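Search notebook entries
Categories: Floor notes > Folding > Manual work and automation

Thursday, laundry and folding notes (May)

Went over the hand-sort step again with Zuzanna before the line meeting. The question from Warngate is still which garments stay with people once the Drukau folder is running on the second shift. My list: lace, heavy knits, anything tangled. Towels and flat sheets can go over now.

Black lace next to a folded pile, yellow fingers just short of it.
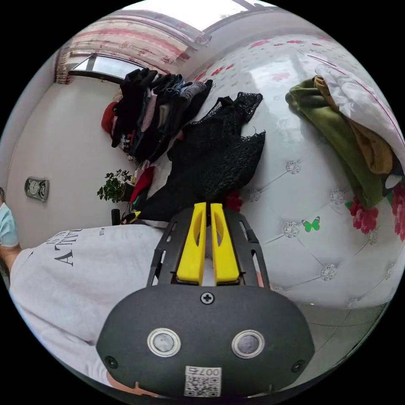 Page last changed: Thursday, 16:40, by M. Hirano

Lace is the one I would keep off the machine longest. The Godis feed needs an edge it can find, and lace gives it holes. Genowefa has sorted it by hand for years and wants it written down that lace goes first, before the knits, so it doesn't snag. I have put that in the work order.

Changes for the crew so far:
- Sorting stays at 2 people per shift. Folding drops to one, plus a floater.
- Fereshteh moves to checking output. She asked for training time on the clock and got it, 30 minutes a shift.
- The folder logged 1,607 pieces last week. 23 came back for refolding, mostly fitted sheets.

Teemu thinks the refolds will go down when the guide rail is reset. I would wait for another week of numbers. The sorters say the pace feels set by the machine now, and that they talk less. That should go in the notes for the line meeting as well, with the piece counts.

Mixed heaps are slow for anyone. Dark items on top of each other are hard to tell apart, and a knit will pull whatever is under it along.
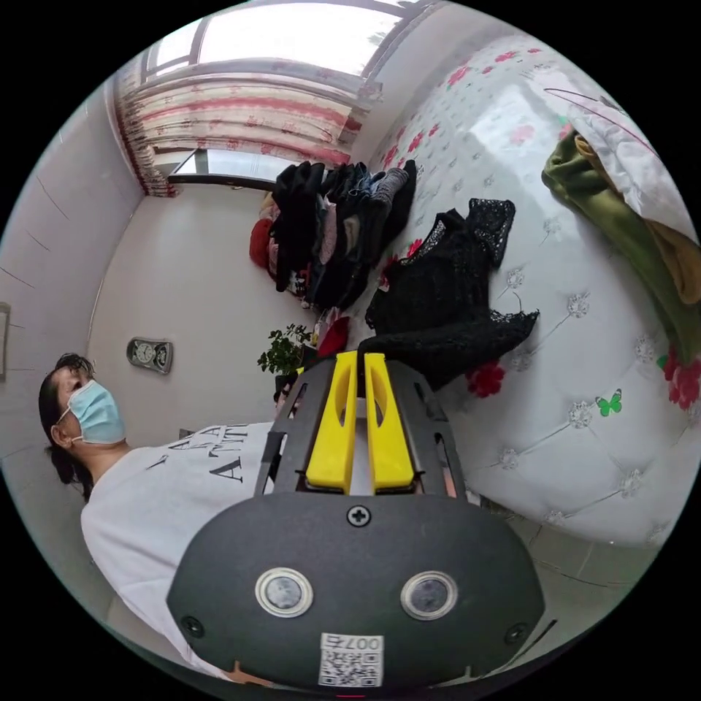
Page owner: Textile Handling Team, Godinho site

With a heap like this one I would lift the lace clear before touching the dark pile, then take the knits one at a time. Trousers last.

To do: ask Warngate if the floater can rotate daily. Zuzanna to rewrite the sort card. Reset the rail before the late shift.

3 comments | 2 shares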